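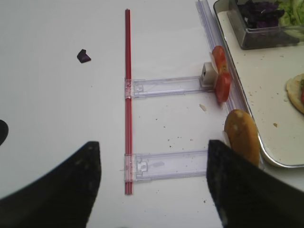
Soriano wrote back at 10:40 that open jaws alone did not prove a gripper fault, and asked whether the close command had ever reached the drive or had been held back somewhere in the cell controller. Soriano also wanted the raw log, not the summary page, and the ticket was reopened on that basis.

Support > Handling cells > Everside > Tickets > Gripper does not close at pick

Print this ticket | E-mail this ticket

Status: Closed, with one follow-up open
Product: Patavo two-finger gripper, wrist camera fitted
Site: Zuvville test kitchen
Opened: December
Priority: High (unexpected motion)

Reported symptom

The arm reaches the pick pose at the tray and stops with the jaws open. The controller shows the step as complete. No alarm. After a pause the arm lifts as if carrying the item, travels to the place position and opens jaws that are already open. The item stays where it was.

The task is sandwich parts: bun halves, tomato slices, lettuce and purple cabbage. In this layout the clear plastic frame with the red rod lies on the table beside the metal tray, and a bread roll half and tomato slices stand leaning at the tray rim. Bread picks fail most often. Tomato picks fail as well, less often.

Why it was raised to high

On the fourth occurrence the operator pressed Hold, opened the guard and went to move a bun half by hand. The fingers closed while the guard was open. No contact and no injury. The fingers should not have been able to move in that state and the cell was locked out until the cause was known.

Log

07:15 — Lockout applied. Air is not used on this gripper, so isolation is electrical only. Tag on the main switch.

07:30 — Counters read before anything was reset. Cycles since last homing: 492. Run time since last service: some 168 hours. Neither is near a service limit.

07:50 — Fingers checked by hand with power off. Both move freely over full travel. Pads scuffed but flat. No play at the root that could be felt. Finger screws at torque.

08:05 — Crumbs are normal on this table. Slide covers removed anyway. Light crumb dust inside, not packed. Brushed out, covers refitted. Do not use compressed air here, it pushes the dust into the encoder side.

08:30 — Power on, guard closed, maintenance mode. Open and close commanded from the pendant. Correct every time. Fault not reproduced.

08:45 — Auto mode, arm held at the pick pose, close commanded by the program. Correct at first, then failed. Step marked complete, jaws open. Same as reported.

09:00 — Sent the summary to Soriano with a note that the gripper looked faulty. This was premature.

10:40 — Soriano's reply, see top of ticket.

11:10 — Raw log exported. On good picks the close command is sent, the drive acknowledges, jaw position changes, and the grip state goes to HELD. On failed picks the close command is queued and HELD is set without any change in jaw position. The drive never receives the command. The gripper is doing what it is told.

11:35 — Looked at where HELD comes from. It should need jaw position and motor current together. The cell was changed over to wrist camera confirmation and the current check was taken out of the logic at the same time. HELD now comes from the camera check alone, which looks for the item between the fingertips. If the item is close behind a fingertip the check can pass with the jaws wide open. A bread roll standing at the tray rim is a bad case for this, as part of it can sit behind the finger in the camera view.

12:05 — Moved the bread away from the rim and ran again. No false HELD. Put it back so that a fingertip overlapped it in view. False HELD came back. Repeated with tomato, same pattern but needs a closer overlap.

12:40 — That covers the missed picks. It does not cover the movement with the guard open.

13:20 — The queued close command is not thrown away when the step is marked complete. It stays in the buffer until the drive next asks for work. Pressing Hold makes the drive re-sync, and it then takes whatever is waiting. That is the late close.

13:45 — Guard circuit checked. Opening the guard removes arm power as designed. Gripper drive power was on a separate supply and was not dropped. Wiring matches the drawing, so the drawing is wrong too. Everside informed.

14:30 — Gripper supply moved behind the guard contactor. Tested with a meter and then with a commanded close: guard open, no movement, drive shows code 27 (supply lost), which is correct.

15:10 — Current check restored. HELD now needs a change in jaw position, motor current over threshold, and the camera result. Buffer is flushed on step complete, on Hold and on guard open.

15:50 — Current threshold set on bread first. It was too high for tomato and gave false drops. Lowered to 14 per cent of rated current. Both now pass. Cabbage leaf still reads close to noise at that setting and has been taken out of the automatic list for now.

16:30 — Ran the sequence with the bread overlapping the fingertip on purpose. Jaws closed each time before HELD was set. Hold pressed part way through a close, guard opened, no late movement.

Cause

1. Grip confirmation relied on the camera only.
2. Stale close command kept in the buffer and released on Hold.
3. Gripper drive not isolated by the guard.

Items 1 and 2 caused the reported fault. Item 3 made it a safety matter — it was there before the changeover and would have stayed hidden.

Instructions until the drawing is reissued

Use the main switch and tag before reaching to the tray. Hold is not isolation. If the arm lifts with nothing in the jaws, leave it to finish the move, then stop the cell and save the raw log before homing. Homing clears the buffer record.

Other cells of the same build need the supply check at 14:30 done before they next run in auto. Logic changes alone are not enough.

Open item

Cabbage threshold. Soriano has suggested a slower close and a longer current sample. Not tried yet. Parts for softer pads are on order from Patavo, delivery not confirmed.

Contact Everside Support | © Everside | Back to top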